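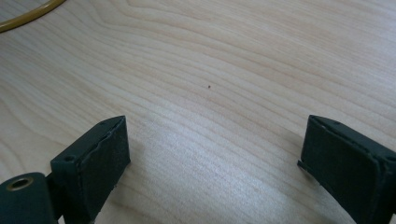 Chang-ho Ham won't have a pale tabletop in the house again, and he told me so before I had my coat off. Every crumb shows, he said, and you end up wiping it 40 times a day.

Velimir Radulović has heard this before. He sells tables out of a shop in Lirkutcombe, most of them light, and he doesn't accept it.

"A dark top shows dust by lunchtime," he said. "Chang-ho just doesn't look at his."

I asked about the grain, those long wavy stripes customers like to run a finger along. Does it hide anything? The Brurkley catalog says a busy grain is "forgiving." Radulović shrugged.

"It forgives a ring from a cup, maybe. A speck of pepper, no. Pepper you'll see from the door."

So the catalog is wrong?

"The catalog wants to sell a table."

So does he, I pointed out. He let that go by.

His care advice is short: a damp cloth, then a dry one, both moved along the grain. He has no time for the Tedura polish that a lot of shops push at the register. I asked if he had tested it against plain water. He hadn't - he tried it once, on one table, and didn't like the smell. That isn't much of a trial, and I said so.

Ham, for his part, kept his last light table for 14 years, a long time to put up with something you claim to hate. When I brought this up he said it had been his wife's choice.

"It was a good table," he said. "I just got tired of wiping it."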